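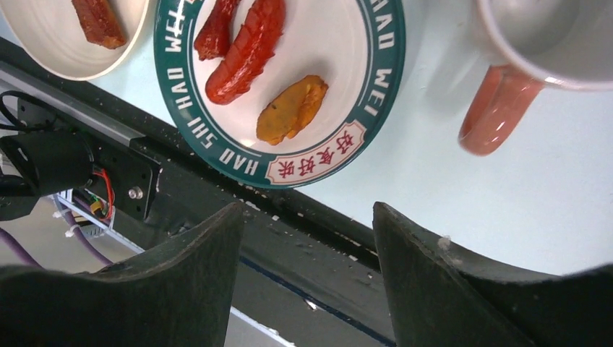

Employee ownership in small food firms - does it last?
Business and Society module, project report
Group 4. Written up by Alby Quinlan, interviews by Radka Kovačević

What we wanted to find out

Whether staff who own a share of the firm still feel like owners a few years on. Most of what we read covers the handover itself, the vote, the loan, the new board. Not much on the dull years after.

Two firms agreed to talk. Caldeira, a chilled foods wholesaler in Lendside, owned by a staff trust. Primudix, which makes packaging, still owned by the founding family but with a share scheme for anyone past their first year. Kadulness said yes in September then stopped replying, so it is left out.

Method

Short paper survey plus interviews. Caldeira has 212 staff and we handed out 100 forms, mostly at shift change. Primudix is smaller so everyone got one. Radka did 20 interviews across both, half an hour each, notes only, no recording. Night shift at Caldeira is under-represented as the last bus back goes at ten.

Findings - Caldeira

People knew they were part owners. Fewer could say what the trust does. Several thought the trustees set wages (they dont, the managers do). Last year's payout was £600 a head, same for drivers and office staff, and this came up in nearly every interview. Warehouse staff liked the flat amount. Two supervisors thought it should go by length of service.

Voting for trustees was patchy. The ballot is online and some packers have no work email. One had never been sent the link. 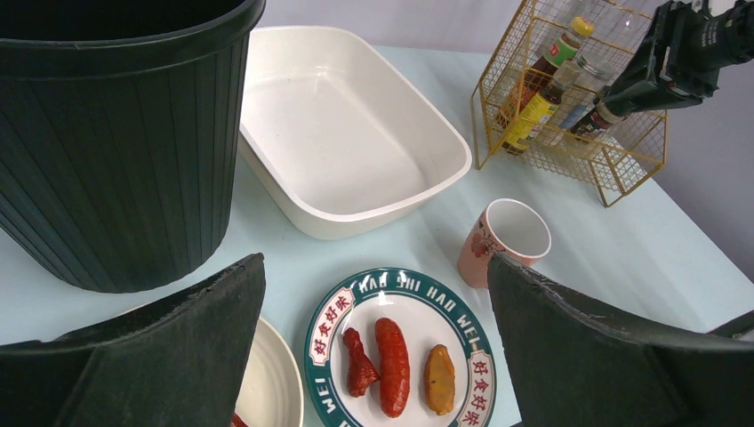
Findings - Primudix

Different mood. Shares were talked about as savings, something to cash in on leaving. No one mentioned having a say. One machine operator had sold hers back to pay for a car and was happy with the price. The family still makes the big decisions and most people we spoke to expected that to carry on.

Problems

Managers at Primudix gave out the forms themselves, which may have made poeple careful. Our question 7 asked two things at once and had to be dropped. We should have tested it first.

What we would do next

Go back to Caldeira after the next trustee election and ask for turnout by department. Talk to leavers as well - we only met staff who stayed. Survey form and Radka's typed notes are in the appendix.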